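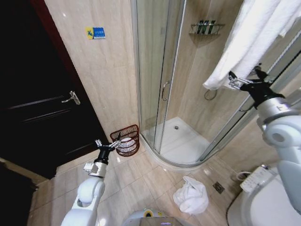
1/ Bathroom door undercuts, a thread

Most complaints I get about weak bathroom extraction end at the door. The fan gets swapped, the duct gets cleaned, and the mirror still fogs. A fan can only remove as much air as the room lets in.

2/ With the window shut and the door closed, makeup air has one main route: the gap under the door. If the door sits tight to a raised threshold, or someone has added a thick mat or new tile, that route is mostly gone.

3/ The fan then works against a higher pressure difference than it was rated for. Flow drops. The motor sounds the same or a little busier, so the occupant assumes it is doing its job.

4/ Case from January. Small hotel in Killercombe, interior bathrooms, no windows. Fans rated at 80 cfm. Measured at the grille with the door open: 60. Door closed: 42. Same fan, same duct, same afternoon.

5/ The loss from 80 to 60 is duct. Too much flex, one bad elbow above the ceiling. The loss from 60 to 42 is the door. Two separate faults, and the owner had been quoted for new fans, which would have fixed neither.

6/ How to check without instruments. Run the fan, close the door slowly, and feel for a pull over the last inch of travel. Then hold a strip of toilet paper near the gap at floor level. It should lean into the room. If it hangs straight, either very little air is coming in or it is coming in somewhere else.

7/ "Somewhere else" matters. Air will come through the gap around the supply pipes, the light fitting, or a floor drain with a dry trap. The last one is where the sewer smell comes from. Pour water down the drain before you call anyone.

8/ Liliana Barbieri asked whether a louvered door is better. For airflow, yes, by a wide margin. For sound and privacy, no. In a guest room I would take an undercut or a transfer grille with an offset path.

9/ On cutting the door: measure from the finished floor, with the mat in place if there is always going to be a mat. Check whether the door is solid or hollow core before you trim. Hollow core has a bottom rail, and once you cut past it you have to glue a filler strip back in.

10/ Seal the cut edge. Raw wood at the bottom of a bathroom door takes up water every time the floor is mopped. It swells, and the gap you paid for closes again — I have seen this on doors cut the previous year.

11/ Fire-rated doors: do not trim them on site without checking the label and the maker's instructions. The permitted clearance is limited. Use another route for the air.

12/ Thulani Tshabalala points out that a run-on timer does more for drying than a bigger fan. Agreed, once the makeup air is sorted. At Killercombe we set the timers to 21 minutes and left the fans alone.

13/ Duct elbows next, probably Monday.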